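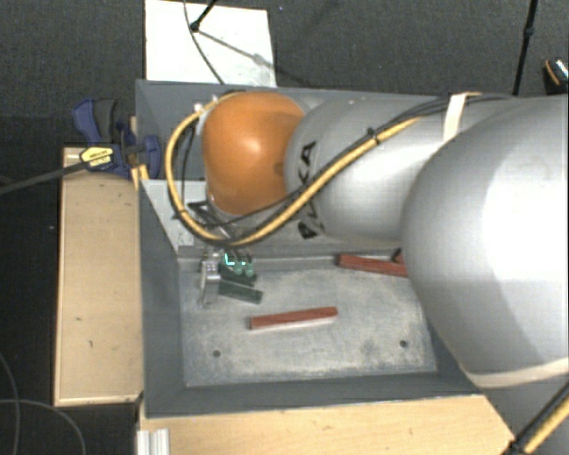 How long does the rye starter need after coming out of the fridge before it goes into a dough? Two feeds, nine hours apart, with the second one at 1:5:5 and used when it has just started to dome.

August 31, 2024

Test kitchen notebook, rye and mixed-flour loaves. Continues from the Villa flour pages.

Mirko asked the question above again this morning, so it goes first where he can find it. One feed works for the white sourdough. For anything over half rye it gave us a gummy stripe along the bottom crust three bakes running, and the two-feed loaves didn't have it.

**Today's dough (batch of two tins)**

- whole rye, Pledine: 900 g
- bread flour, Villa: 300 g
- water at 35 °C: 980 g
- rye starter, second feed: 240 g
- salt: 22 g
- caraway, lightly crushed: 9 g

Water is up 20 g from the last batch. The new sack of Pledine is coarser and drinks more, but slowly. At mixing the dough looked too wet and I nearly added flour. Left it. After 40 minutes it held a spoon upright, same as before.

Mixed by hand with the stiff scraper, no machine. Anjani thinks we lose consistency that way. I think with this much rye there is hardly any gluten to develop and the mixer only warms it up. We'll do one side by side before we argue any more.

**Times**

- 6:40 mix
- 7:20 short stir, bowl covered
- 9:10 into greased tins, tops smoothed with a wet hand and dusted with rye
- 10:50 first cracks in the flour on top
- 11:05 into the oven, 245 °C with steam for 15 minutes
- 11:20 vent, down to 200 °C
- 12:10 out, 97 °C in the middle of both

Total dough in the bowl was 2451 g before scraping out. One tin got 1539 g and the other took the rest, less what stuck to the scraper. That was my mistake – I filled the long tin by eye, then weighed it. The long one baked fine. The short one came out with a thick crust on all sides and should have been pulled ten minutes sooner.

**Proofing**

Kitchen was warm, so I skipped the proofing box. The cracks came 20 minutes earlier than on the last cool morning. Go by the cracks and ignore the clock. When they are as wide as a matchstick, bake. Sheyla let a tin go past that point on Villa batch 4 and the top fell in the middle, with a hollow under the crust you could put a finger in.

**Starter log**

The jar labeled Lala is the rye one. The jar labeled Daver is white and should stay white. Someone fed Daver with rye this week, judging by the specks. I threw out all but a spoonful and fed it twice with Villa. Smells right again, a bit sharp. Please read the lid.

Lala after the second feed: doubled in 3 hours 30 minutes, domed, sour apple smell, no liquid on top. Kept 70 g back and put it in the fridge after feeding.

**Tasting**

Not cutting until tomorrow. The last batch was cut warm because Guido had people coming, and the crumb smeared on the knife, so that page of notes is no use for comparing anything. Both loaves are wrapped in linen on the rack by the window. Inês wants the heel of the long one for her soup.

**Open points**

- Caraway: 9 g was strong in the raw dough. Try 6 g if it is still strong in the bread.
- Lids for the tins. The old ones don't fit since the rims got bent.
- Scald test: 200 g of the rye with boiling water, overnight. I had it down for December but there's no need to wait that long.
- The oven thermometer reads 8 degrees under the probe at 200 °C. All temperatures in this entry are from the probe. Older pages are from the oven thermometer, so add 8 when you compare.
- Order more caraway, 127 g left in the tub.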